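Report of the visit to the Gremamel works of Trosuvon

Purpose of the visit

The visit was arranged at the request of the working conditions group, which has been asked to report on what happens to jobs when handling tasks in small and medium-sized works are passed to robot arms. Trosuvon makes wooden learning materials, shape sorters and small wooden parts for other manufacturers. Its works at Gremamel began to introduce automated handling in the packing hall in April of last year. The delegation wished to see the equipment in use and to hear from the people who work beside it, and the company agreed that members could speak to operators without a manager present.

Thirty members had asked to attend. Places were limited by the width of the walkways, and the delegation was received in two groups which followed the same route in opposite directions. Safety shoes and hearing protection were issued at the gatehouse. Members who had brought their own shoes were asked to show the marking on the sole before entering the machine shop, and this took longer than had been allowed for in the programme.

The works

The site consists of a timber store, a machine shop, a paint shop and the packing hall, with offices above the last of these. Timber arrives by road, already dried, and is stored under cover until called for. The machine shop cuts and shapes the parts, and the paint shop colours them. Both have been mechanised for many years and were shown to the delegation mainly so that the later stages could be understood. The paint shop was between batches during the first group's visit and was seen running only by the second.

The packing hall is where the work has changed. Until last year every set was picked by hand. An operator stood at a sloping bench with open trays in front and took one piece from each tray in the order printed on a card. A full shift at the bench could mean 2,823 separate picks, a figure taken from the company's own study of the task before any equipment was ordered. The same study recorded complaints of pain in the wrist and shoulder, mostly among those who had been at the bench longest. The occupational health adviser to the works had already recommended shorter spells and more frequent changes of post, and this advice was cited by the company as the first reason for the project. The second was the difficulty of filling vacancies on the late shift.

Automation in the packing hall

The system is known in the works as Nitard, which was the name of the project and has stayed with the machines. It consists of robot arms set over fixed work tables, with a camera system that finds each piece and a controller that decides the order of picking. It was put in by Tuncer, a contractor which also holds the service agreement and keeps an engineer on call during both shifts.

Members were told that the first months were hard. Pieces with a flat top and straight sides were handled well from the start, and pieces with points or rounded lobes were not. Output fell below the level of the hand benches, and for several weeks two of the old benches were brought back into use to meet orders. The company had not planned for this and had already given up the floor space, so the benches stood in the corridor by the goods lift. Operators described this period frankly. Several felt that they had been asked to make up for a machine that was not ready, and that the targets on the board should have been lowered sooner than they were.

The position improved once operators were given a part in the trials. Those who had packed by hand knew which pieces rolled, which ones caught against each other and which were often placed the wrong way up, and this knowledge was written into the handling rules. Every new shape is now tried on a test table before it goes to the line, and an operator must sign the trial sheet together with the engineer. A shape may be refused at this stage. The delegation was shown the file of trial sheets, in which a number of refusals had been recorded with the reasons written by hand.

What has changed for the staff

No post has been lost in the packing hall through the project, according to the company. The staff representatives confirmed this, while noting that two people who left during the year were not replaced. The representatives asked that both statements should appear in this report.

The daily work is now divided into three posts. The table operator fills the feed trays, watches the arm and clears stoppages. The checker opens a sample of finished sets and compares the contents with the card. The trials operator works with the engineer on new shapes. Staff move between the first two posts during each shift. The trials post is held for a month at a time and carries a small allowance.

Training for the table post lasts 30 hours and is given in working time. It covers safe entry to the table area, use of the hold and release controls, the clearing of dropped pieces and the writing of stoppage reports. Training for the trials post is longer and includes a course away from the site. Several operators said that the course had been the first training they had been offered in many years with the firm. Others said that they had no wish to take it and preferred the table post. The company stated that no one would be required to move to trials work.

The change most often mentioned was in the body. Operators who had worked at the benches said that they went home less stiff. Against this, two matters were raised repeatedly. The first was noise, as the compressed air supply for other equipment in the hall now runs for the whole shift. The second was attention. Picking by hand was tiring but could be done while talking to a neighbour, and the tables are set further apart. One operator told the group that the job was lighter and the day was longer. The representatives have asked for the break area to be moved nearer to the tables, and a reply was awaited at the time of the visit.

Stoppages were also discussed. The works logged 746 of them in the most recent quarter, most of them brief and cleared by the operator at the table. The representatives had been concerned that the log might be used to judge individuals. A written agreement now provides that it is kept by table and by type of piece, and that it may not be used in any discussion of a person's performance. The delegation asked for a copy of the agreement and received one before leaving.

The test table

The second half of the tour was given to the test table, which stands apart from the line.

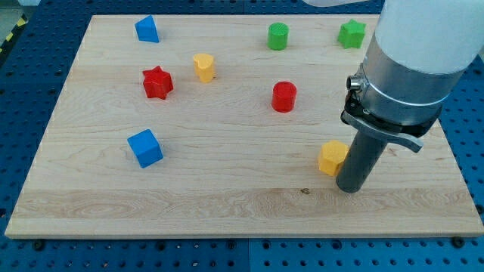
Gremamel, 20 Feb 2025

The trial board is a plain one of pale maple, laid on the blue perforated top of the work table. Pieces in red, blue, green and yellow are set out on it well apart from one another, and the arm comes down to them from above. Stars and cylinders are each tried in two colours, together with a triangle, a heart, a cube and a hexagon. Members gathered at the marked edge of the table area while the trials operator explained how a session is prepared and recorded.

The layout of the pieces is chosen by the operator. Early trials used neat rows, and the results were better than anything later achieved on the line, where pieces do not lie in rows. The operators proposed an irregular layout and the engineer accepted it. Sessions are kept short, and the operator may end one at any point without giving a reason on the sheet.

Questions from members concerned mainly the limits of access. The operator may not reach on to the board until the arm has been put on hold and the signal on the control panel has changed. Asked whether this was always respected, the trials operator replied that it had been a difficulty in the early weeks, when people used to the benches reached for a fallen piece by habit. The hold control has since been moved to the side of the table on which the operator stands.

Points for the group

The delegation noted that the company had carried out its study of the hand task before choosing equipment, and that the staff representatives had seen the results. It noted also that the operators were brought into the trials only after output had fallen, and considers that this should have been done from the beginning. The company did not dispute the point.

The group may wish to ask other works on the programme whether stoppage records are covered by an agreement of the same kind, and whether training is given in working time. The question of noise should be followed up with Trosuvon in writing. Figures on absence in the packing hall before and after the change were requested and will be circulated to members on receipt.

The delegation thanks the staff of both shifts for their time. Members who have not yet returned their visitor passes are asked to send them to the gatehouse at Gremamel by post.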